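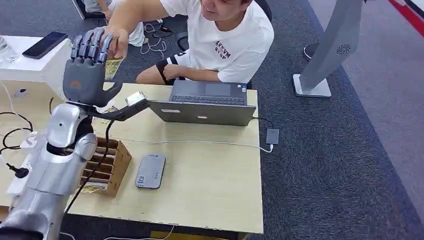

4. Card handover trials

Section 4 covers the handover trials only. For arm start-up and homing see section 2. Settings below are the ones we used for the Brullis runs, change them if you like but write it down.

4.1 Before you start

1. Cards in the holder, one per slot. Holder within reach of the arm.
2. Laptop on charge. It drops the log if it goes to sleep.
3. Load the Britach profile. Check the grip limit reads 4 N. Not 11, that is the old default and it creases the cards.
4. Partner sits across the desk, facing the hand.

CAUTION: E-stop in the operator's hand for every trial, including practice ones.

4.2 Running a trial

1. Press Start. Wait for the tone.
2. Robot brings the card up and holds it upright.
3. Partner reaches in and takes hold of the card. No instructions on how, we want their normal grasp.
4. Hand opens when the pull passes the threshold. If nothing after 5 seconds, press Release and mark the trial T (timeout).
5. Partner puts the card down. Next.

One block is 22 trials. Break between blocks, fingers get tired and the pull forces drift.

Note: touching the robot's fingertips is fine and does not void the trial. Tick "contact" in the Gistovetti sheet so it can be split out later.

Note: do not tell the partner which release rule is on. Fixed and adaptive are shuffled by the script.

4.3 If it goes wrong

Card dropped: mark D, carry on, do not repeat the trial.
Hand opens early: re-zero the finger sensors with nothing in the grip, then restart the block.
Log file empty: cable. Nearly always teh cable.

Save to the Sârbu folder straight after each block. File names as in section 3, no spaces.

Last checked 16 June 2020. Force plots to be added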